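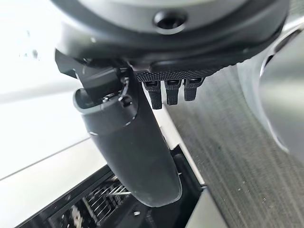
Home Features Interviews Houses Letters

The cupboard under everything

The woman who packs kitchens for Drasell, the removals firm on the Prendthorpe ring road, would like it known that she doesn't judge. She says this while looking at the inside of my cutlery drawer. Then she says it again.

She has asked not to be named, on the grounds that half her customers live within walking distance and the other half are related to them. She has been at it for 33 years, nearly all of them in kitchens. The men do the sofas. "You can't really go wrong with a sofa," she says. "It either goes through the door or it doesn't."

Kitchens take longer. The average one, by her firm's reckoning, fills a day if the owners are out and a day and a half if they stay to help. I had stayed to help. By ten o'clock I had been given a chair and a job, which was to find the lids.

"Everyone has more boxes than lids," she says. "I used to think they were being thrown away by accident. Now I think people buy the boxes with food in and just never believe they came with anything." Her rule is that a container without a lid travels as a bowl. If the customer doesn't want another bowl, it goes in the recycling, and she lets them put it there themselves.

I ask what the worst kitchen was. She thinks about it for the length of one gravy boat, which she wraps without looking down.

"There was a couple with 200 mugs. Lovely people. They didn't collect them, that's what I couldn't get over. If you collect mugs you've got a cabinet. They'd only failed to stop."

Did they move all of them?

"Every one. They asked me which I'd keep and I said I'd be in the van."

Her method is plain enough. Plates go on their edges, never flat. Glasses go in last and come out first. Anything sharp is rolled in a tea towel and written on in capitals, and the tea towel is assumed lost. She is loyal to a crate called the Lanz, a squat thing with a folding top, and speaks of the newer Alto with the tone other people keep for a brother-in-law. "It stacks beautifully. It's when you want to pick it up." The handles, she says, were put on by somebody with very small hands and no crockery.

The spice rack held us up for some time. She doesn't read out dates, she says, unless asked. I asked. There was a jar of mace that had moved house with me twice already, and she set it on the worktop between us and waited. It's coming with me again. I may want mace.

She is stricter at home, or claims to be. One drawer for string and batteries, emptied every July. One good knife. Her husband has a shelf in the garage that she has agreed not to discuss with the press.

People do ask her to organise them at the other end, and a woman from a magazine once told her she could charge £745 a day for it in London. "For putting the pans near the cooker," she says. "I'd have to keep a straight face, I suppose, so there's skill in it." She unpacks if she's paid to and puts things where the last person's things have left a mark on the shelf paper. Customers have told her she has a gift.

By four we were down to the kettle, which stays out until the end along with two cups and whatever biscuits have survived. She had found eleven lids. I had found three, and one of those turned out to be a saucer.

"You'll want to label that one," she says, nodding at the last crate, the one with the mace in it. I ask what to put. She suggests KITCHEN, VARIOUS, and goes out to see how they're getting on with the sofa.

14 comments | Share | Print

Contact us | Copyright Prendthorpe Features | Back to top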